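Home Issues Authors Search Contact

3.2 Sorting at home and the length of the shopping trip

Households in the Noonan group shopped less often than we expected going in. Median gap between trips was 3 days for the control streets and longer for the streets with the Vivgate market nearby, which is odd, as a close market should mean more short trips. Petersen and Ackermann saw the same thing in their earlier diary work and put it down to prices. We are not so sure. Diaries are filled in at night, by tired people, and small trips get left out.

Of the 400 diaries sent out, 69 came back with every page filled in. The rest had gaps, mostly in the second week. We kept partial diaries for the trip counts but not for the waste weights (see 2.4). Waste was weighed on a kitchen scale, peel and cores included, bones not.

Fruit is the hard case. Bread gets thrown out when it is stale, milk when it smells, and people mostly agree on both. With fruit the answers were all over the place. Some households ate soft apples without a second thought, others threw them out at the first brown spot. Where the fruit was kept mattered more than what was paid for it (Figure 3).
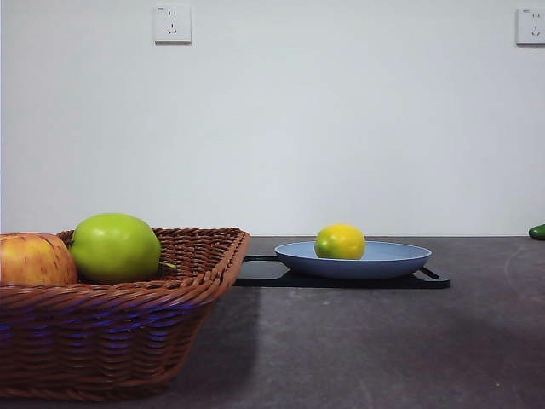

Figure 3. Apples stored in an open basket at room level.

Fridge storage cut the weight of fruit thrown out, but it cut the weight eaten too. Several diaries say the same thing in diffrent words: out of sight, forgotten. One Brasorbridge household moved its fruit back to the table in July and wrote "eating them again" in the margin. Toprak's coding puts remarks like this under "visibility", Somogyi's under "habit". We report both codings, see Table 5, they agree on most but not all entries.

Effect of household size: weak. Effect of age: none we could find. Keeping times of up to 14 days were reported for apples, shorter for pears and for anything with a stone. Berries left out here, too few entries.

One caution. The the weights are self reported, and households who weigh their waste may well waste less while they are doing it. Engelhardt raised this for the Juvum trial and it applies to ours as well. A follow-up with bin collection would settle it, at least for the control streets.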